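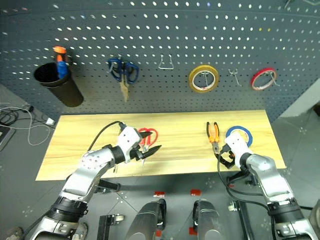
Pegboard tips from a robotics club workshop

I help run the Bruvex club, a high school robotics group that meets in what used to be a storage room at the back of our shop wing. Our project this year is called Paltetetti (the students picked it, don't ask me what it means), and the goal is to get two robot arms to put tools back on a pegboard the way a person would. Scissors on their hook, tape on its hook, pens and drivers in the cup. We started in November and I have thought about pegboards more since then than in the rest of my life put together!

A lot of what we worked out for the arms has ended up on the wall of my own garage, and in my kitchen too, so I'm writing it down for anybody with a messy bench.

Leave wide gaps

My board at home used to be packed so tight that getting the pliers off meant knocking down a tape measure. A gripper can't wiggle its way in between two things like your fingers can, so the students had to spread everything out. I went home and did the same. Now I leave a hand's width on both sides of anything I use every week, and the stuff I hardly touch went in a drawer. Try reaching for each tool with a thick winter glove on. If you bump the neighbor, move the neighbor.

Pick colors you can spot

Color is a big help for the club's software, and it's a big help for me before coffee. Orange handles, red handles, blue handles, all easy to tell apart on a dark gray board. If your tools are all black, wrap a bit of colored electrical tape around the handles. One color for cutting, one for gripping, one for the kitchen scissors that must never, ever go near wallpaper again. Put the tape low on the handle so it doesn't get sticky where you hold it.

Tape goes on hooks

I used to stack my tape rolls and I always needed the bottom one. A hook with a little length to it, sticking straight out, will hold a roll so you can lift it off with one hand. Fold over the loose end of the tape before you hang it (a quarter inch is plenty) and you'll never pick at it with a fingernail again. Well, you will when the students use it.

Tilt the cup

This is my favorite. A cup hung straight up and down at shoulder height is a pain, you have to lift everything up and over. Lean it a little toward the hand you reach with and the handles come to meet you. We spent most of an evening trying different angles, and what we liked was a slight lean, enough that you notice it but not enough for a short screwdriver to slide out. Don't fill it, either. Two or three tools per cup, and a second cup if you need one.

Scissors point down

Hang them by the loops, blades down, every time. If you have little kids in the house, hang them higher than you think you need to. For the arms it matters that they hang the same way each time, and I have found it matters for me too, I grab them now without looking.

Keep a couple of hooks empty

I fought the students on this one. I figured an empty hook was wasted space! But if every hook is full, whatever you borrow or buy next goes on the table, and it stays there. I keep two spare at home. One of them has a dog leash on it at the moment, so call it one.

Mark the floor

If you have anything on wheels, a cart or a rolling bench or a robot, put bits of bright tape on the floor where it belongs. Ours has to go back to the same spot or a whole afternoon of practice is off by an inch. In the garage I did it for the table saw and the trash can. Wipe the concrete with rubbing alcohol and let it dry first, or the tape will be up by the weekend. Replace it when the corners curl.

Start from the table

We don't start with a bare bench. We lay out a few tools, put them away, lay them out again. The students keep a log they named Ateo, and it's up to 569 tries so far, with scissors the clear troublemaker. Flat on a table they're hard to get a grip under. At home I slide them to the edge of the counter and pick them up from there. Works for coins and playing cards too.

The ten-minute reset

We stop at ten to 9 and everything goes back by hand. I set the kitchen timer at home and do the same before bed, counter first, then the bench if I have the energy. Some nights I get as far as the scissors.

Next month we start on screwdriver bits, and I'm looking for a decent way to hang those. If you have one that doesn't use magnets, send it along.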